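Clandent Community Help > Home and Hobby Science > Bench setup

Where should everything go on a small pipetting bench?

Posted by mintwall_bench

Hi all! I finally have a proper table for practicing small-volume work and I'm ridiculously happy with it. Black top, green wall, and all the glass I've been wanting to use since I took the evening class in Vustlow. Now I need help putting things in a sensible order before I get used to a bad one.

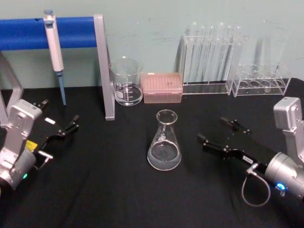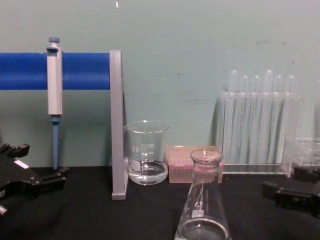
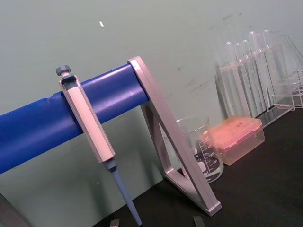 The pipette on its blue-bar stand, with the beaker next to it. Both tube racks are in the first picture.

What I do here is simple. I put colored water in the beaker, draw it up, and move it into the six test tubes to make a dilution row, lightest to darkest. (I love this part so much. The colors come out like paint chips.) The pipette goes up to 1,000 microliters, so it's a good size for somebody with clumsy hands. I'm right-handed.

What I'm stuck on:

The stand is on the left and the tubes are on the far side at the right, so I carry the pipette across everything else, tip on, liquid in it. Is that normal? In class the stands were all over the place and we just grabbed whichever one was free.

The pink tip box sits in the middle. I've been opening and closing the lid every time I take a tip, and it's a nuisance with one hand. Can I leave it open while I work?

Is it OK to leave the pipette hanging all week? The bar is padded, so it isn't getting scratched, but I don't know if hanging is bad for the spring or whatever is in there.

There's also an Erlenmeyer flask, the one you can see in the second picture. I'd like to use it for mixing the stock color before it goes in the beaker. Or should I skip the beaker and pipette right out of the flask? The neck seems awkward.

And last, the slim glass tube in the low rack leans. It doesn't fall, it just leans, and I have to straighten it before I can get anything into it. Do I need a different rack?

I have 4 feet of table and I don't want to buy more furniture. Happy to buy small stuff. Thanks in advance, I read everything on here!

stockroom_sparrow
Marked as helpful

What a nice little bench, and you're asking at the right moment. I ran the prep room for a teaching lab in the Brovedness building for a long time and moved a lot of stands from one side to the other, so let me go through yours.

Stand first. If you're right-handed, try it on the right. Swap it with the tube racks, or bring the racks forward so they're in front of you and let the stand have the back corner. What you want is a short trip for the full pipette. The empty pipette can travel as far as it likes. So put the beaker and the test tubes side by side, close enough that you can go from one to the other with your elbow resting in the same spot. At the moment your tip box is sitting between them, and the box is the thing you visit least.

My order, left to right, for a right-handed person:

Flask at the far left, out of the way
Beaker
Six-tube rack, pulled well forward from the wall
Tip box
Cup for used tips
Stand

I don't see a cup for used tips in your list. Get one! An old yogurt tub works fine. Something wide with a bit of weight in the bottom (a handful of gravel) so it doesn't skate off when you eject into it. You'll be surprised how much calmer everything feels when the tips have somewhere to go.

Pulling the rack forward matters more than it sounds. Tubes up against a wall mean you reach over the rest of your glass with your sleeve, and sleeves catch on beaker spouts. You also want to see the tip touch the inside of the tube. Get your eyes down near the level of the liquid, and slide a sheet of white paper under and behind the rack when you want to compare colors. On a black tabletop the pale end of a dilution row just about disappears. With the paper there you can see the difference between the last two tubes, and it looks gorgeous.

Tip box: leave it open while you work with colored water. Close it when you walk away. If you ever start doing anything that needs clean tips, go back to opening and closing. Start taking tips from the corner nearest your pipetting hand and work along the row, so you aren't passing over the full ones.

Hanging: yes, hang it! Upright is how it should live. Two things to do before you leave it for the week. Take the tip off, and turn the volume back up to the top of its range. A lot of people store them at the top setting to rest the spring. The instructions that came with yours get the final word on that. What you shouldn't do is lay it flat on the table with liquid in the tip, even for a second, or it runs back into the body and you'll be taking it apart on a Sunday night. Ask me how I know.

Flask: mix in it, pour from it, don't pipette from it. The sloping sides are great for swirling and the narrow neck keeps the splashes in. Then pour a little into the beaker. You only need a shallow layer to work from, and a beaker lets you come in straight with the pipette and see how deep the tip is. Just under the surface is plenty.

One small thing. The lines printed on a beaker are a rough guide, often within 5 percent and no better. Fine for "there's enough in there." If you want the stock to be the same color from one week to the next, measure the water in a cylinder or weigh it on a kitchen scale.

Leaning tube: the rack is fine, the holes are just bigger than that tube. Slip a small rubber O-ring around the tube so it sits snug in the hole. The plumbing aisle has mixed packs. Or save that rack for fatter tubes and put the slim one somewhere else.

greenlid

I leave my tip box open all the time, never had a problem. Also left handed so mine is the mirror of everybody's. Just move stuff till it feels right, it's only water.

Chatzigeorgiou Supply has the O-rings in tiny sizes if your hardware store doesn't.

teal_and_tubes

Agree with nearly all of what stockroom_sparrow wrote, and I want to add a dry run, which made the biggest difference for me. Set everything out, put on a tip, and go through the whole row with no liquid at all. Beaker, tube, tip off, new tip, beaker, next tube. Do it a couple of times with your eyes on your elbow and not on the pipette. Wherever your elbow lifts, move something closer. I did this at my own table and shifted the rack a hand's width, and my shoulder stopped aching in the long sessions (I can go up to 40 minutes now before I want a break).

I'd disagree a little on the stand. I'm right-handed and I keep mine on the left at the back, and I like it there. You only touch it at the start and the end, and the feet take up space I want for my right hand. If you put it on the right, watch where the foot of the bracket lands. Mine sat very near the beaker for a while and I kept nudging the glass every time I unhooked the pipette. Leave a gap you can put your fist through.

Put a strip of painter's tape on the table where each thing goes once you're happy. On black it shows up beautifully! Then you can clear everything off to wipe down and put it back without thinking.

For the color row, number the tubes before you fill them. A wax pencil wipes off glass with a paper towel. I've mixed up the third and fourth tubes more than once while admiring them.

mintwall_bench

Thank you, these are great! Tried the dry run after dinner and my elbow goes up like a chicken wing at the last two tubes, so the rack is coming forward. Yogurt tub is washed and ready. I'm going to try the stand on both sides for a week each – will report back on which one wins. The white paper trick is fantastic, by the way. I had been thinking my lightest tube was plain water and it's a lovely pale pink.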